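Temby Hall, hire check before handover
Date 18 July 2022
Last full check: January
Hall booked by Werkden lunch club, kitchen and main room, 60 seated

Key: OK / FIX / WATCH. Comments after each line. Do the FIX ones before keys go out pls.

OUTSIDE

Front step and handrail: OK. Rail tight, paint flaking, not urgent.
Ramp at side: WATCH. Moss coming back along the wall side. Scrubbed in January, needs it again before autumn.
Gate latch: FIX. Still sticks. Same comment as last time.
Bins: OK. Lids shut, nothing stacked against the door.
Outside light over porch: FIX. Dead. Spare bulb should be in the meter cupboard, couldn't find it.

WAYS OUT

Main doors: OK. Both leaves open fully.
Back door: FIX. Push bar works but stack of chairs in front of it again. Moved them. They'll be back by next week unless a sign goes up.
Side door to car park: OK. Stiff at the bottom, opens with one shove.
Exit signs: OK, all 4 lit.
Routes clear to 33 inches at narrowest (by the piano): WATCH. Would rather the piano went on the other wall.

FIRE

Extinguishers: OK. Pins in, gauges in the green. Tag on the kitchen one is torn, date still readable.
Fire blanket: OK. On hook left of cooker.
Alarm test: OK. Heard in both toilets and the store.
Notice by main doors: FIX. Old meeting point on it. Should say far side of car park, by the Dabbas Lane wall.

ELECTRICS AND HEAT

Sockets main room: OK except the one under the stage, faceplate cracked. Taped off, electrician booked.
Urn: WATCH. Lid doesn't seat properly. Keep it at the back of the worktop away from the hatch.
Fridge: OK. 4 degrees on the dial thermometer.
Extension leads: FIX. One Irken reel has a nick in the outer cover, taken out of use, cut the plug off so it dosen't creep back in.
Water heater: OK. Too hot at the small basin, warning label still on.

FLOORS AND FURNITURE

Main floor: OK. Dry, swept, no lifted edges.
Mat inside the door: FIX. Corner curls. Tape or bin it.
Chairs: WATCH. Pulled the wobbly ones, they're in the store with red tape on. Don't put back out.
Folding tables: open each one right out, check legs lock, press down on each corner. No leaning on a table till that's done.

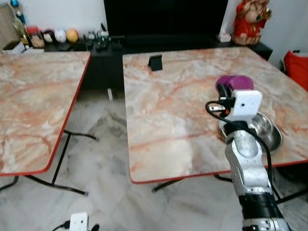 Table edges: run a hand along, look for lifted trim. Anything sharp gets taped same day.
Stacking trolley: OK. Brake works. Load limit 400 kg, label gone faint, needs redoing.
Stage steps: FIX. White strip worn off the top one.

TOILETS AND FIRST AID

Accessible toilet cord: OK. Reaches the floor, was tied up last time.
Floor drain: OK, bit smelly, ran the tap thruogh.
First aid box: FIX. No large plasters, eye wash out of date.
Accident book: OK. Nothing new in it.

Recheck all FIX lines before Werkden get keys. Copy to go on the kitchen noticeboard.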